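Week 7 handout - kit review, simulated kitchen cell
Last updated: June

Today we look at the Nernutero kitchen package, sold by Jarside as a yearly service. You get the scene files, a Franka arm model, a two-finger gripper and a task list. Bring your review sheet Friday, I wont print extras.

Counter task, overview and close view over the stone:

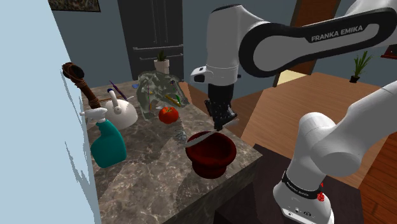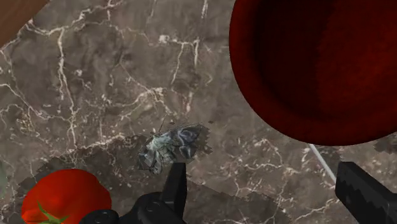

Nouhaila Morsy tried the same package last term and wrote back that she would not pay for it again - the scenes load fine, she said, but support took 3 weeks to answer one question about grip force, and by then her group had moved on. Grethe Holst disagreed, says her ticket came back overnight. So ask the vendor for response times in writing before you sign anything.

What you pay for
- base license 1,596 a year, one seat
- lab license 2,812 a year, shared seats, same scenes
- Ragab add-on (extra objects) priced seperately, skip for now

Things to check, in this order:
1. Contact. Small and thin objects are where cheap kits fall apart. Close the fingers slowly, watch for jitter or sinking into the counter.
2. Shadows. Render quality matters if you train on the camera views. Hard stepped edges on a shadow = low shadow map setting. Look at the second view, the dark patches on the stone. Raise the setting, render again, note the time cost.
3. Clutter. A bare counter proves very little. Use the full scene, not the stripped demo one.
4. Two views, same run. Log both. Overview for arm clearance, close view for the fingers. One without the other is hard to grade.
5. Reset. Does everything go back to the same spot? Write down the seed!!

Compare with Liltolville kit from week 3. Cheaper, fewer objects, docs are better. Their reset script is two lines and theres a page on friction values that Nernutero just doesnt have.

For the review sheet - half a page, no screenshots of the price list. Say who should buy it and at which license. "It depends" gets sent back. Babita Thakur has the login for the lab machine, mail her before 4 pm or wait till next day.

Reading: vendor manual, gripper chapter and the part on camera setup. Skip the install chapter, already done on our machines.

This site uses cookies to remember your course settings. Accept / Manage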